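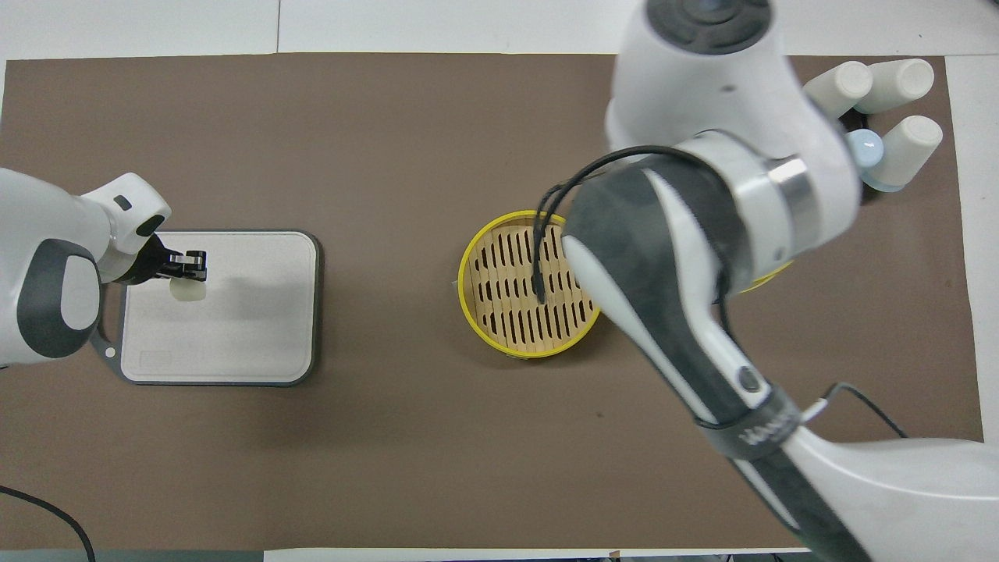

Round bamboo steamer and rimmed cutting board on the brown table mat

Cusora Bamboo Steamer

Item 2660

A round steamer for buns, dumplings, vegetables and small pieces of fish. It sits over a pan or wok of simmering water and lets the steam up through slots in the base. The base is a light tan colour, with long narrow slots set in parallel rows, and the rim in the current batch is a bright yellow.

We have sold the Cusora steamer at Storkdale since November, when it took the place of the Wastlow one. The Wastlow had a woven base, and customers told us that dough worked its way into the weave and was hard to get out. The slotted base can be cleaned with an ordinary washing-up brush, run along the slots.

What you get

One steamer basket and one lid. The lid is woven and fits over the rim. Extra baskets of the same size are sold separately as item 1642 and stack on top of the first, with the one lid going on the top basket. Two baskets work well on a home hob. Three will work, but the top one takes noticeably longer and you will need to keep an eye on the water.

The pan is not included. Choose one that the steamer rests on firmly, with the water kept below the level of the slots. If you use a wok, the basket should sit in the slope of the sides without touching the water.

Before first use

Rinse the basket and lid in warm water, then steam them empty for 11 minutes. This takes away most of the bamboo smell. Some smell will remain for the first few meals and does no harm. Remove any paper tag before you put the basket over heat.

Using the steamer

Line the base with baking paper, cabbage leaves or lettuce. Buns and dumplings will stick to bare bamboo. If you use paper, cut a few holes in it so that the steam can get through, and keep it a little smaller than the base.

Leave space between pieces. Filled buns swell a good deal and will join up if they are set close together. Bring the water to the boil first, then put the loaded basket on and turn the heat down to a steady simmer. Do not let the pan boil dry – the bottom edge of the basket will scorch, and we cannot replace scorched baskets under the guarantee.

Lift the lid away from you. The rim gets hot, so use a cloth or oven gloves.

Cleaning and storing

Wash by hand in warm water with a soft brush. A small amount of washing-up liquid is fine, but do not leave the basket to soak. It must not go in the dishwasher. Stand it on its side to dry, somewhere with moving air, and wait until it is fully dry before putting it in a cupboard. A basket put away damp will go mouldy. Light spots can be scrubbed off with white vinegar and the basket steamed empty again, but if the marks have gone deep it should be thrown out.

The colour will darken with use. Small hairline cracks in the rim are normal in bamboo and do not affect how it works.

Goes with

Roussel cutting board, item 2000. A white rectangular board with rounded corners and a dark grey rim. The grey tab or handle at one end has a small round hole. It is a handy board for shaping and filling dough next to the steamer, and the pale surface shows up stray bits of filling. Dust it lightly with flour if your dough is on the wet side. Hand wash or dishwasher, top rack.

Brown table mat. A wide, plain mat that covers most of a small worktop and leaves room for the board and a steamer side by side. Wipe clean with a damp cloth. Do not stand hot pans on it.

Delivery and returns

Steamers are sent out in a cardboard box with paper packing. Unused items can be returned with their packaging. We cannot take back a steamer that has been used or washed, unless it is faulty. If a basket arrives split or with the rim loose, send us a photo through the contact form and we will post another.

Baskets and lids are also kept at the Storkdale shop counter, where you can try them against your own pan if you bring it in.

Page last updated May 20, 2022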